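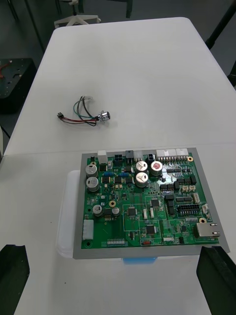 Workshop tips: living with the Drumier bench arm

I've had the Drumier on my workbench since June and I keep getting emails about it, so let me put all my tips in one place. Quick recap for anybody new: it's a benchtop robot arm kit from Ombridge, $415 for the base kit, and I use it for the boring part of my repair hobby, moving circuit boards from one spot to another without my greasy thumbs on them.

Put the board in a tray. Please! My first week I had the fingers pinching bare boards and I was a nervous wreck, especially with anything that has tall capacitors or a network jack hanging over the side. Now the board sits in a flat gray tray with a raised border and the arm deals with the tray. You want a lip all the way around, and you want it snug enough that the board doesn't slide when the arm stops (and it does stop kind of hard, turn the speed down to 50 in the settings).

Don't buy the Drovberg trays they try to sell you at checkout. They're nice, but so is a drawer organizer cut down with a utility knife.

If you push two tables together like I do, keep your pickup spot all on one of them. Mine are a hair different in height, and a tray that straddles the seam will rock. I shimmed a leg with cardboard and it's better, not perfect.

Cables go at the far end. A loose motor lead or a bit of twisted wire can hook on a finger and go for a ride. Latrice Thibodeaux wrote in to say she clips hers to a strip of magnetic tape along the back, and I stole that idea the same day.

Wipe the finger pads with rubbing alcohol every 200 picks or so the manual says. I do it when I remember. Get all 6 screws on the base snug while you're at it, mine had worked loose by the end of the first month.

Is it worth the money? For me, yes, mostly. The grip is steady and the teaching mode is easy (you just move the arm by hand and hit save). The app is clunky, it forgets my saved positions after an update, and the fan whines. I tried a friend's Bakhtiari for a weekend and it was quieter, but the fingers wouldn't open wide enough for my bigger trays, so back it went.

Oh, and write your positions down on paper. Tape it to the wall by the outlet.

Updated September 3, 2022 with the tip about the seam.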